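Speaker notes: Two grippers, one table
Evening session, November

Slide 1. Welcome

Say hello, thank the Brernix people for the room and the coffee, and wait for the folks at the back to find a seat. Tell them I will happily take questions as we go. I tend to wander off on stories anyway, so a question may do us all some good.

Slide 2. What we wanted to know

We had a choice between the Skudo gripper and the one from Plinex, and only so much patience for swapping hardware. So the plan was simple: same arms, same table, same small parts, and 562 grasp attempts shared between the two. Remind people that this is a bench comparison by a small group, and that I would love to see somebody repeat it with other parts.

Slide 3. Approach to the switch box

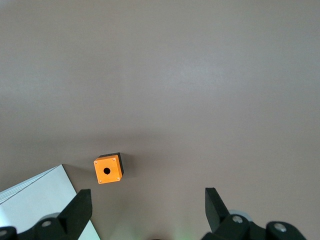 Milagros Nina wrote back after reading the draft that she would worry less about finger shape and more about how wide you open before you come down, and that her own group lost weeks to fingers that started too narrow. I think she has a point, and I want to give it a proper minute. We fixed the opening for both grippers, and I wish now that we had tried at least 2 settings. Pause for questions.

Slide 4. The table

Talk slowly on this one, as people always like to look at the layout. Mention that the small parts are the hard ones. A box sits politely and waits for you, while a round button cap or a curved strip of plastic wants to roll or slip. Tell the story of the night we spent arguing over parts spacing (keep it short this time!).

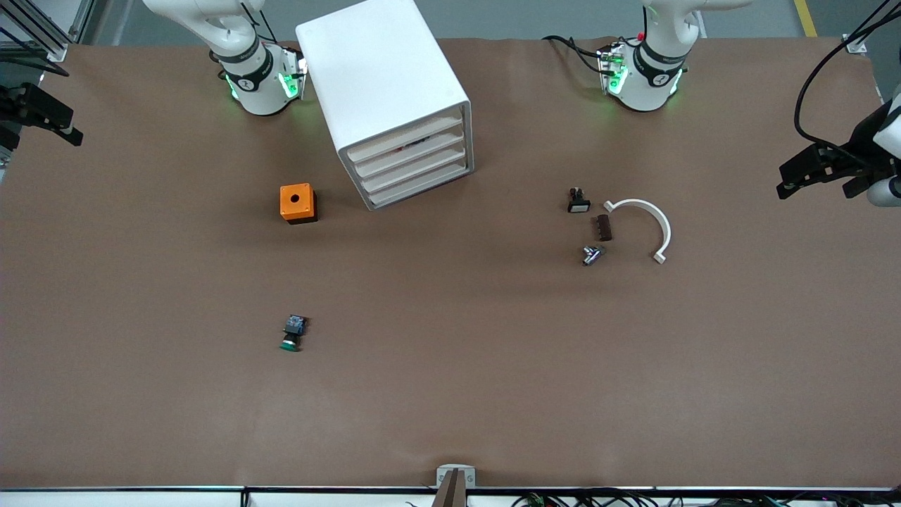 Two arms, the drawer cabinet and the small parts on the table

If someone asks about the controller, it is the Ó Gríofa one for every run, with a force limit I left alone from start to finish.

Slide 5. Wrist cameras

My favorite part, so watch the clock. Up close, a plain surface gives the camera very little to hold on to, and a soft shadow may be the strongest thing in view. We locked the exposure at 3200 microseconds and it helped both grippers in the same way, which was a relief for the comparison.

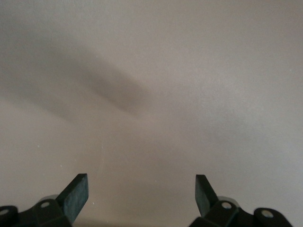

Wrist view close to a plain surface, fingers apart

Slide 6. Where I landed

I lean toward Skudo for small parts and would keep Plinex for boxes. Say clearly that the gap was small, around 7 points. Then thank everyone again, warmly, and leave the contact slide up while they pack their bags.

Related talks
Choosing finger pads for small parts
Cable routing on two-arm benches
Exposure settings for wrist cameras
A first week with the Ó Gríofa controller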